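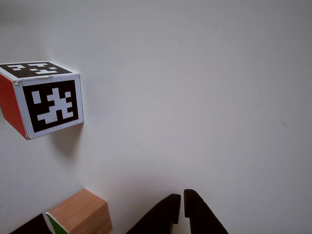
A cube with square black-and-white markers and one red-orange face.

A marked cube is a small block whose faces carry printed patterns, plain color, or a mixture of the two. Such cubes belong to the wider family of toy and teaching blocks and are used in sorting, matching and stacking tasks on a tabletop.

Materials and finish

Natural wood is a common material for blocks of this kind. The faces may be left bare, painted all over, or painted on one side only, so that a block looks different depending on how it is set down. Printed patterns are usually applied as labels with a white margin. Label edges tend to wear first, and the Clulex pattern book, which lists 811 designs, advises replacing a label once its border is damaged. 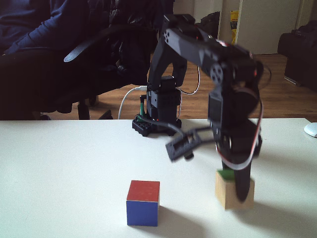
According to Catden, a single painted face is enough for most stacking work, and fully painted sets make the task too easy to follow by color alone. The Sesham block collection takes the opposite position and keeps 100 cubes with every face finished.

Stacking

The simplest stack consists of two cubes, one on top of the other. The upper cube need not line up exactly with the lower one; a stack stands as long as the center of weight of the upper cube lies over the top face of the lower. Under the Kan rules, a stack is complete when it has stood untouched for 15 seconds, and a session is limited to 30 attempts. A pale, smooth table is preferred, as painted faces are easily told apart against it.
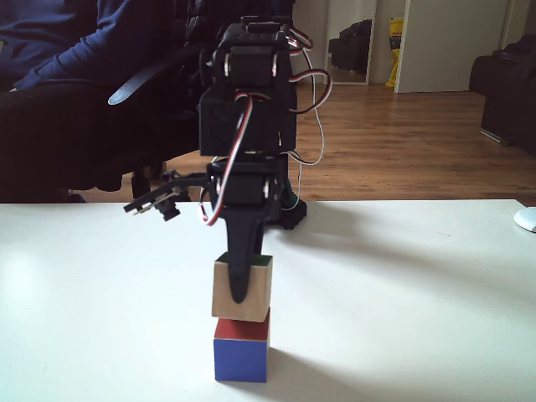
A natural wood cube set at a slight angle on a cube painted red and blue.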